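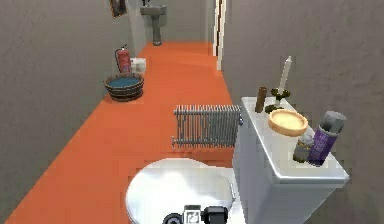
How Things Work: Water at Home

Where does the water go when you flush?

You push the handle, you hear a big noise, and a few seconds later everything is quiet again. Most people do this several times every day and never think about it. But a toilet is a clever machine, and it does its main job with no motor. It uses only water and gravity. Gravity is the pull that makes things fall down.

The tank

Many toilets have a tank behind the seat, with a flat cover on top. Inside it, clean water is waiting. At the bottom of the tank there is a hole, and on the hole sits a rubber piece called a flapper. It works like the plug in your bathtub.

When you push the handle, a small chain pulls the flapper up. Now the water can rush down into the bowl. It goes fast because all of it wants to leave at the same time. When the tank is almost empty, the flapper falls back on the hole.

Then the tank must fill again. Inside many tanks there is a float, a light thing that stays on top of the water. While the water rises, the float rises too. When it is high enough, it closes the valve, and the water stops coming in. If you hear your toilet whispering the whole night, maybe the flapper is old and does not close well. Tell an adult about it. A leak like this can waste a lot of water.

The bend in the pipe

Behind the bowl the pipe makes a curve, a little like the letter S lying down. Some water always stays in this curve. It has an important job: it is a door against bad smells! Air from the sewer cannot pass through the water, so it stays in the pipe.

The curve also helps with the flush. When a lot of water comes into the bowl at once, it fills the curve completely and begins to pull the rest of the water behind it. This is called a siphon. At the end, some air gets in and the pulling stops. You can hear this moment -- it is the gurgle. (Not all toilets work with a siphon. In some countries the water simply pushes everything out.)

Under the street

From your home the water goes down into a bigger pipe, and then into a pipe under the street, the sewer. Sewer pipes are laid with a small slope, so the water runs downhill by itself. Where the land is too flat, pumps must help.

In the town of Zendthorpe, the water from 3854 homes travels to one cleaning plant near the river. Živko Nikolaidis has worked there for 30 years. His first task in the morning is to look at the screens, which are like giant combs. They catch things that should not be in the water.

"We find toy cars, socks and very many wet wipes," he says. "Once in November we found a whole umbrella. I still don't know how it came to us."

After the screens, the water rests in big pools, and heavy dirt sinks to the bottom. Then come the smallest workers of the plant: bacteria. They are so tiny that you need a microscope to see them, and they eat much of the dirt that is left. At Zendthorpe all of this takes up to 33 hours. Then the water is clean enough to go back to the river -- but please don't drink it!

What may go into the toilet?

Only pee, poop and toilet paper. Toilet paper falls apart quickly in water. Wipes, cotton and hair do not, so put them in the trash.

Words to remember

Flapper: the rubber plug at the bottom of the tank.
Sewer: the big pipes under the street that carry dirty water.
Siphon: a full, bent pipe that pulls water over its curve.

Text: Ea Fogh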